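Home | Articles | Topics | Languages | Glossary | Contribute

Grammatical gender in second-language learning

Grammatical gender is a system in which the nouns of a language are divided into classes, and other words in the sentence change their form to match. In language teaching, the term usually refers to the task of learning which class a noun belongs to and of using the right articles, adjectives and pronouns with it. Speakers of languages without such a system, among them English, Finnish and Turkish, often find the subject one of the slowest parts of a new language to master.

Contents: Overview – Systems in commonly taught languages – Assignment and agreement – Teaching methods – The Avberg lists – Errors and correction – Common question – See also

Overview

Gender in grammar is a matter of agreement. A noun is said to be feminine in French because it calls for "la" or "une" and for feminine adjectives, and the label says little about the thing named. The French word for a table, "la table," is feminine, while the German word, "der Tisch," is masculine. Nouns for people tend to follow the sex of the person, but there are well-known exceptions. German "das Mädchen" (girl) is neuter on account of its ending, and French "la personne" is feminine whether it refers to a man or a woman.

The number of classes differs from one language to another. Many languages of Europe have two or three. Languages of the Bantu family, such as Swahili, have a larger set, and these are generally called noun classes, although the principle is the same.

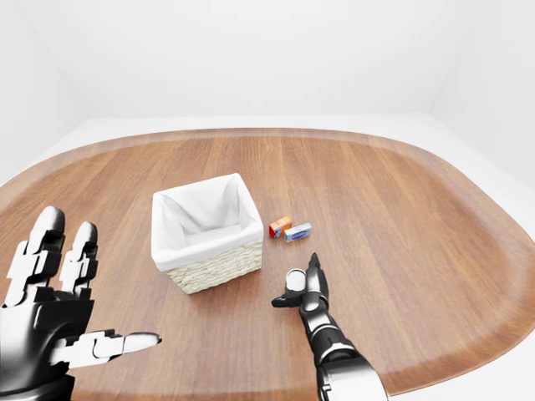 English had three genders in its oldest recorded form and lost them during the Middle Ages. What remains is a choice among "he," "she" and "it," which depends on meaning. An English-speaking learner therefore has little experience of storing a gender with each noun, and must build the habit from the beginning.

Systems in commonly taught languages

French has two genders. The ending of a noun is a useful guide in many cases. Nouns in "-tion" are feminine almost without exception, and most nouns in "-age" are masculine, although "la plage" (beach), "l'image" and "la page" are feminine. The article "l'" hides the gender of a noun that begins with a vowel sound, and textbooks commonly print "un" or "une" before such words for that reason.

Spanish and Italian also have two genders. Nouns in "-o" are mostly masculine and nouns in "-a" mostly feminine. Frequent exceptions include Spanish "la mano" (hand) and "el día" (day), and a group of words of Greek origin in "-ma," such as "el problema."

German has three genders and combines them with case, so that the form of the article depends on both. Endings such as "-ung," "-heit" and "-keit" mark feminine nouns, and the diminutive endings "-chen" and "-lein" mark neuter ones. Many short, common nouns have no ending that gives a reliable sign.

Swedish and Danish have a common gender and a neuter. In both languages the definite article is normally attached to the end of the noun, and gender is seen in its shape: Swedish "bordet" (the table) is neuter, and "stolen" (the chair) is common. Russian has three genders, which can usually be told from the last letter of the dictionary form. Nouns ending in the soft sign are the main difficulty, as they may be either masculine or feminine.

Assignment and agreement

Teachers and researchers distinguish between two skills. Assignment is knowing the gender of a noun. Agreement is carrying that knowledge through the rest of the sentence. A learner who writes "le maison blanc" has assigned the wrong gender and then applied agreement correctly. A learner who writes "la maison blanc" has the right gender but has failed to extend it to the adjective. The two errors call for different kinds of practice, and a mark of "wrong gender" in the margin does not separate them.

Agreement becomes harder as the distance between the words increases. Many learners who rarely make a mistake with an article continue to make mistakes with a pronoun that stands two sentences later.
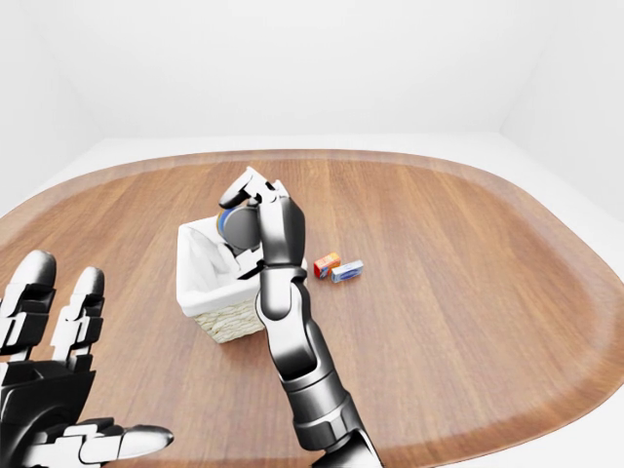
Age also plays a part. Children who grow up with a gendered language generally use its articles accurately at an early age, well before they can state any rule. Adult learners often reach a high level in vocabulary and sentence structure while gender errors persist in their speech. In writing, where there is time to check, the same learners usually do better.

Teaching methods

The most widespread advice is to learn each noun together with its article, as a single unit. Under this approach "une voiture" is memorized as one item, and "voiture" is never written alone in a vocabulary notebook. Some teachers extend the unit to include an adjective ("une petite voiture"), so that the feminine form is heard as well as seen.

A second method is color coding. Nouns are written in one color for each gender, on cards or in printed lists. The method is simple to set up and is popular in schools. Critics point out that color is absent from ordinary speech and reading, and recommend that learners move on to unmarked texts early.

A third method teaches endings first. The learner studies a short table of reliable endings and is asked to predict the gender of unknown nouns. It suits French and German, where endings cover a large share of the longer words. It is of less use for short, frequent nouns, which have to be learned one at a time.

Listening work is sometimes neglected. Dictation of article and noun pairs trains the ear to notice the difference between "un" and "une," or between "den" and "dem," which beginners frequently fail to hear.

The Avberg lists

The Avberg lists are a set of graded noun lists for adult learners of German. The first edition was issued in 1932 for evening classes in Avberg and contained 1000 nouns, each printed with its article and a short phrase. The nouns were arranged by ending, and those with no helpful ending were placed in a separate section of 100 words to be learned by heart.

A revised edition, prepared by Shengli Su and issued by the Huet press, kept the order of the original but replaced many of the phrases, which had dealt largely with farm work and rail travel. The revision added a pronoun exercise after each section. The language school at Wesolach adopted it for its first-year courses, and a parallel set for Swedish, known as the Tastby lists, follows the same plan with two genders.

The lists have been criticized for presenting nouns outside connected text. Su's introduction to the revised edition accepts the point and advises that no section be studied for more than one sitting before the learner returns to reading.

Errors and correction

A gender error seldom prevents understanding. For this reason many teachers leave it uncorrected during conversation and return to it afterward. Others prefer the recast, in which the teacher repeats the learner's phrase in its correct form and continues. Recasts keep the conversation moving, but learners do not always notice that a correction has been made.

There are pairs in which gender alone distinguishes the meaning. French "le livre" is a book and "la livre" is a pound; German "der See" is a lake and "die See" is the sea. Such pairs are few, and are usually taught as vocabulary.

Common question

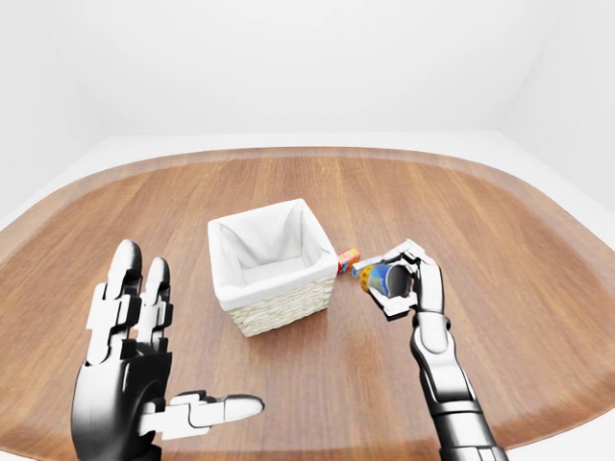
Should a beginner learn the rules for endings before learning individual nouns?

Most course designers place individual nouns first. The words a beginner needs in the opening weeks are short and frequent, and many of them do not follow an ending rule. Once a basic stock of nouns has been learned with their articles, the rules for endings can be introduced, and the learner will already know several words that illustrate each one.

See also

Agreement (grammar); Definite article; Noun class; Recast; Vocabulary notebook

Reader comments (3)

mirabelle_t: Useful section on assignment and agreement. I have taught French for years and had no names for the two problems. Could you add something on Portuguese?

Oldham reader: "La plage, l'image, la page" should also have "la cage" and "la rage." My students always ask about those.

kpw: I used the Swedish lists. The pronoun exercises are dull but I still remember the words from them.

Contact the editors | Copyright 1 January 2023 | Back to top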